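Waistbands first: what 2,957 folding demos taught us

We finished the second round of clothing data in August, and I've now had time to train on it properly.
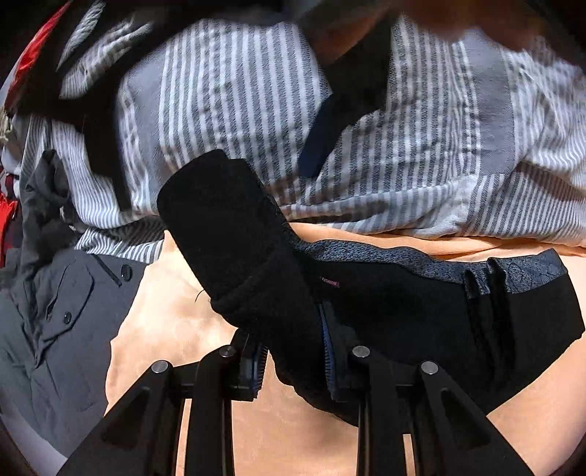 What we changed

In round one people could grab a garment wherever they liked. For round two Faustine Aubert asked for one rule – on anything with a waistband, pinch the cloth near the band before doing anything else. Same hand-held grippers, same beds and blankets, same mixed piles.

We collected 2,957 demos and threw out 337, mostly for lost tracking. The policy is the same size as before.

Results

On 10 garments it had never seen, the old policy got a flat fold on four. The new one managed seven. Dark clothes on dark clothes are still the worst case, and it sometimes picks up two things at once. I haven't tested shirts yet, so please don't read too much into this.

Next job is running it on the arm at Catance, where the lighting is much poorer.

2 comments

Moodley
Did you keep the same pad type for both rounds?

Reply

Granex_fan
Would like to see the failures as well as the folds.

Reply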